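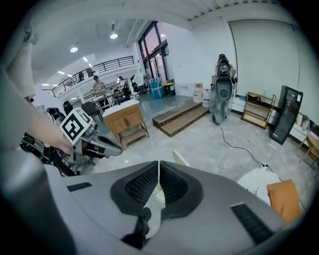
그림 1. Timgate 작업장에서 본 그리퍼 A(앞쪽 회색 외장, 검은색 패드)와 그리퍼 B(왼쪽, 상단에 사각 마커)

Torneck: 손으로 조작하는 양손용 그리퍼의 제작과 자세 추정
설계 프로젝트 최종 보고서
작성자: Pei-shan Tsai(기구부, 조립), Kam-wah Yau(전장부, 소프트웨어)
제출일: 2018년 6월 28일

요약

본 보고서는 손에 쥐고 조작하는 그리퍼 두 대(이하 A, B)의 설계와 제작, 그리고 마커를 이용한 상대 자세 추정 방법을 다룬다. 장치는 사람의 파지 동작을 로봇 그리퍼와 같은 형태의 말단 기구로 수행하고, 그때의 손가락 개폐량과 자세를 기록하는 것을 목적으로 한다. 제작은 공용 작업장 Timgate에서 진행하였다. 개폐량 측정은 요구 조건을 만족하였다. 자세 추정은 마커가 카메라를 정면에 가깝게 향할 때 안정적이었으나, 기울기가 커지면 검출이 끊기는 문제가 남았다.

1. 배경 및 목표

로봇 팔을 직접 조종하여 동작 데이터를 얻는 방식은 장비 점유 시간이 길고, 조작자가 힘과 속도를 조절하기 어렵다. 손에 쥐는 그리퍼를 사용하면 로봇 팔 없이 동작을 기록할 수 있다. 기록한 동작을 나중에 로봇에서 재생하려면 손잡이형 장치와 로봇 말단 기구의 손가락 형상이 일치해야 하고, 각 시점의 개폐량과 자세를 알아야 한다.

프로젝트 초기에는 한 손용 장치만 계획하였다. 중간 점검에서 병뚜껑 열기, 천 펴기와 같은 작업을 한 손으로 수행할 수 없다는 지적이 있어 양손용으로 범위를 변경하였다. 변경에 따라 두 그리퍼 사이의 상대 자세를 구하는 과제가 추가되었다.

요구 조건은 다음과 같이 정하였다.

- 한 손으로 쥐고 엄지와 검지로 개폐할 수 있을 것
- 손가락 부품을 본체 분해 없이 교체할 수 있을 것
- 개폐량과 영상의 시간축이 일치할 것
- 카메라 시야 안에 손가락 끝이 항상 들어올 것
- 전장부의 열이 손잡이 쪽으로 전달되지 않을 것

2. 기구부

2.1 개폐 기구

손가락은 직선 가이드 위에서 좌우 대칭으로 움직인다. 방아쇠의 회전을 중앙 피니언으로 전달하고, 피니언 양쪽에 맞물린 랙이 각 손가락을 반대 방향으로 민다. 복귀는 인장 스프링이 담당한다. 손가락 한쪽의 이동 거리는 17 mm로 하였다. 이보다 길게 하면 방아쇠의 회전각이 커져 손가락이 짧은 사용자가 끝까지 당기지 못하였다.

구동부는 세 번째 설계안을 최종안으로 채택하였다. 첫 설계안은 평행 링크 방식으로, 개폐에 따라 손가락 끝이 앞뒤로 이동하여 카메라 영상에서 파지점의 위치가 일정하지 않았다. 다음 설계안에서는 직선 가이드를 도입하였으나 랙이 한쪽에만 있어 반대쪽 손가락의 유격이 컸다. 최종안은 양쪽 랙의 예압을 나사로 조정할 수 있게 하여 유격을 줄였다. 예압을 과도하게 주면 방아쇠가 무거워지므로, 조립 시에는 손가락이 스프링 힘만으로 완전히 열리는 위치까지 나사를 조인 다음 약간 풀어 고정한다.

2.2 손가락과 패드

그리퍼 A에는 검은색 패드를 사용하였다. 패드 두 개가 마주 보며 V자형 홈을 이루고, 안쪽 면에는 촘촘한 마름모 무늬가 있다. V자형 홈은 원통형 물체를 잡았을 때 물체의 축이 손가락 중앙으로 모이도록 하기 위한 형상이다. 평면 패드와 비교하면 드라이버 손잡이나 펜과 같은 물체의 위치 재현성이 좋았으나, 얇은 판을 집을 때는 홈의 바닥이 닿지 않아 접촉 면적이 작아진다.

마름모 무늬는 직선 홈 무늬를 대체한 것이다. 직선 홈은 홈에 수직인 방향의 미끄러짐은 잘 막았으나 홈과 나란한 방향으로는 효과가 작았다. 무늬의 깊이를 늘리면 마찰은 증가하지만 천의 올이 걸리는 현상이 있어 얕은 쪽을 선택하였다.

그리퍼 B에는 끝이 뾰족한 회색 손가락을 장착하였다. 좁은 틈에 넣거나 작은 부품을 집는 용도이다. 양손 작업에서는 대체로 A가 물체를 고정하고 B가 세부 동작을 수행하도록 역할을 나누었다. 손가락 고정부의 규격은 A와 B가 같으므로 필요에 따라 서로 바꾸어 끼울 수 있다.

2.3 외장

A의 외장은 무광 회색이며 표면을 매끄러운 곡면으로 처리하였다. 광택이 있는 표면은 천장 조명을 반사하여 영상의 자동 노출을 흔들기 때문에 배제하였다. Timgate의 작업 공간은 벽과 천장이 희고 매입 조명이 여러 곳에 있어 반사의 영향이 특히 컸다.

외장의 양쪽에는 슬롯형 통풍구를 두었다. 통풍구의 크기는 좌우가 다르다. 오른쪽 내부에 전압 변환 회로가 있어 그쪽의 개구를 크게 하였다. 내부에 팬은 없으며 자연 대류에 의존한다. 연속 사용 후 손잡이 표면에서 불쾌한 열감은 없었으나, 온도를 정량적으로 측정하지는 않았다.

그리퍼 A의 질량은 케이블을 제외하고 약 580 g이다. 장시간 쥐고 있으면 손목에 부담이 있으므로, 향후 제작에서는 전장부를 손잡이 밖으로 옮기는 것이 바람직하다. 질량 중심이 손잡이보다 앞쪽에 있는 점이 부담을 키우는 것으로 판단된다.

3. 전장부

방아쇠 축에는 Zoubi 자기식 엔코더 모듈을 장착하였다. 초기에는 가변저항을 사용하였으나, 반복 사용 후 열림 위치의 출력이 달라져 매번 영점을 다시 잡아야 했다. 자기식으로 교체한 뒤에는 전원을 켤 때 한 번만 영점을 확인한다.

엔코더 값은 손잡이 내부의 마이크로컨트롤러가 읽어 직렬 통신으로 전송한다. 영상은 별도의 케이블로 전송한다. 두 신호의 경로가 다르므로 시간축의 차이가 발생한다. 이를 보정하기 위해 기록을 시작할 때 손가락을 빠르게 완전히 닫았다가 여는 동작을 수행하고, 영상에서 손가락이 닫히는 시점과 엔코더 값의 최솟값을 맞춘다.

케이블은 무선화를 검토한 뒤 유선으로 남겨 두었다. 무선 전송에서는 프레임 누락이 불규칙하게 발생하였고, 배터리를 넣을 경우 질량이 더 늘어난다. 유선의 단점은 조작 반경이 제한된다는 점과 케이블이 손목의 회전을 방해한다는 점이다. 케이블 출구를 손잡이의 뒤쪽 아래로 옮겨 방해를 일부 줄였다.

4. 자세 추정

4.1 마커

그리퍼 B의 상단에 흰색 사각 마커를 부착하였다. 마커에는 흑백 블록 패턴이 있으며, A의 카메라가 이를 검출하면 A 기준의 B 위치와 방향을 계산할 수 있다. 마커의 네 꼭짓점 좌표와 카메라 내부 파라미터를 이용하는 일반적인 방법을 적용하였다.

마커의 크기는 검출 거리와 작업 간섭 사이에서 절충하였다. 크기를 키우면 먼 거리에서도 검출되지만 물체나 반대쪽 그리퍼에 부딪히기 쉽다. 부착 위치를 손가락 가까이로 옮기는 방안도 시험하였으나, 파지한 물체에 마커가 가려지는 경우가 많아 본체 상단으로 되돌렸다.

4.2 카메라 보정

카메라 내부 파라미터는 체커보드를 이용하여 구하였다. 광각 렌즈를 사용하므로 영상 가장자리의 왜곡이 크다. 보정용 영상을 촬영할 때 보드를 화면 중앙에만 두면 가장자리의 오차가 커지므로, 보드가 모서리까지 닿는 영상을 포함해야 한다. 첫 보정에서는 이 점을 놓쳐 전체를 다시 수행하였다.

카메라와 손가락 끝 사이의 변환은 설계 도면의 값을 초깃값으로 하고, 고정된 보정 핀을 손가락으로 집은 상태의 영상으로 수정하였다.

4.3 소프트웨어

기록 및 재생 프로그램의 이름은 Dultard이다. 기능은 영상과 엔코더 값의 저장, 시간축 정렬, 마커 검출, 결과의 도시로 나뉜다. 마커 검출은 기록 중에 수행하지 않고 기록이 끝난 뒤 일괄 처리한다. 기록과 검출을 동시에 실행하면 노트북의 처리 지연으로 프레임이 누락되었다.

검출이 짧게 끊긴 구간은 앞뒤 자세를 보간하여 채우고, 길게 끊긴 구간은 결측으로 표시한다. 보간된 구간은 출력 파일에 별도의 표시를 남겨 실제 검출값과 구분한다.

5. 시험

5.1 개폐량

게이지 블록을 손가락 사이에 물리고 엔코더에서 환산한 간격과 비교하였다. 오차는 열린 쪽보다 닫힌 쪽에서 컸다. 패드가 눌리면서 변형되는 양이 환산식에 반영되지 않은 것이 원인이다. 단단한 물체에서는 방아쇠를 세게 당길수록 간격이 실제보다 작게 기록된다. 본 프로젝트의 용도에서는 허용할 수 있는 수준으로 보았으나, 파지력을 함께 추정하려면 별도의 센서가 필요하다.

5.2 마커 검출

A를 고정하고 B의 거리와 기울기를 바꾸어 가며 검출 여부를 기록하였다. 마커 면이 카메라를 정면에 가깝게 향하면 통상적인 양손 작업 거리에서 안정적으로 검출되었다. 기울기가 커지면 먼저 회전 추정값이 흔들리고, 이어 검출 자체가 끊겼다. 마커가 대각선으로 놓이는 것은 면이 카메라를 향하는 한 검출에 영향을 주지 않았다.

조명 조건의 영향도 확인하였다. 작업장 뒤쪽의 큰 유리창을 배경으로 두면 노출이 배경에 맞추어져 마커가 어둡게 기록되었다. 노출을 수동으로 고정한 뒤에는 개선되었으나, 이 경우 천장 조명이 영상에 직접 들어오면 밝은 영역이 포화된다. 이후의 시험에서는 조작자가 창을 등지는 배치를 기본으로 하였다.

5.3 양손 작업

시험 과제는 뚜껑이 있는 통 열기, 수건 접기, 케이블 커넥터 체결로 하였다. 통 열기와 수건 접기는 조작법을 익힌 뒤 무리 없이 수행할 수 있었다. 커넥터 체결은 손가락 끝의 유격 때문에 삽입 각도를 유지하기 어려웠고, 여러 차례 시도해야 했다. 수건 접기에서는 접힌 천이 마커를 덮는 구간이 생겨 결측이 가장 많았다.

6. 문제점과 조치

방아쇠 복귀 불량: 랙 표면의 적층 단차가 원인이었다. 사포로 치면을 다듬고 건식 윤활제를 도포하였다. 그리스는 먼지가 붙어 사용하지 않기로 하였다.

엔코더 값의 간헐적 튐: 자석과 센서 사이의 간격이 조립할 때마다 달랐다. 간격을 정하는 스페이서를 추가하여 해결하였다.

마커 들뜸: 양면테이프로 붙인 마커의 모서리가 들떠 평면이 유지되지 않았다. 평판에 먼저 전체를 접착한 뒤 평판을 본체에 고정하는 방식으로 변경하였다.

손가락 고정 나사 풀림: 반복 작업 후 B에서만 발생하였다. 나사 고정제를 사용하면 손가락 교체가 어려우므로 스프링 와셔로 대체하였다. 완전한 해결은 아니며 사용 전 점검 항목에 포함하였다.

7. 향후 계획

8월에는 기록한 동작을 학과의 로봇 팔에서 재생하는 시험을 진행할 예정이다. 이를 위해 로봇용 손가락을 A, B와 같은 형상으로 제작해야 한다. 자세 추정은 하나의 평면 마커에 의존하지 않도록 여러 면에 마커를 배치한 구조를 검토한다. 관성 센서를 추가하여 결측 구간을 보완하는 방안도 비교 대상이다. 기구부에서는 경량화와 케이블 출구의 회전 구조를 우선 과제로 한다.

부록. 사용 전 점검 순서

1) 손가락 고정 나사의 풀림 확인
2) 케이블 출구의 꺾임 확인
3) 전원 연결 후 손가락을 완전히 연 상태에서 영점 확인
4) 카메라 노출을 수동으로 설정
5) 마커 표면의 오염 확인, 필요 시 마른 천으로 닦기
6) Dultard에서 기록 시작, 시간축 정렬용 개폐 동작 수행
7) 기록 종료 후 결측 구간의 비율 확인

설계 파일과 Dultard 소스 코드는 Timgate 공용 저장소의 Torneck 폴더에 있다. 기구부 도면에 관한 문의는 Pei-shan Tsai, 소프트웨어에 관한 문의는 Kam-wah Yau가 담당한다.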